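Recount notes, day two
11:40 p.m.

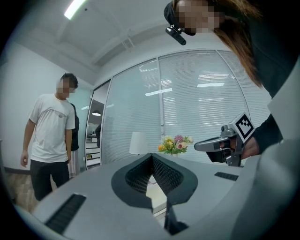

The margin in the Rimalow township supervisor race stands at 183 votes after the second batch of absentee ballots. The county posted the update at 9:15, later than promised. Turnout in Rimalow came to 1,036 in the east precinct alone, well above the last May election.

Hillinier is the open question. Its tabulator rejected 83 ballots on the first pass, nearly all for stray marks in the write-in box. Those go to hand review tomorrow morning, two clerks per table, one observer from each side. Even if every one of them broke the same way, the lead would hold – so the challenger's campaign has moved its attention to the provisionals. The clerk puts those at roughly 400. Most were cast at the Vakulenko Street school, where the poll book still had the old ward line.

Read the statute again over dinner. A provisional cast in the wrong ward counts for countywide offices but drops out for township ones. The campaign's lawyers read the section differently and rely on the word "assigned." I think they lose that argument, though the judge in the Imora annexation case read it broadly.

Filed 600 words at 10:30. Cut the paragraph on the school bond, which passed easily and needs its own story. Still missing the precinct sheet for Hillinier North. Asked for it twice. Clerk's office opens at 8.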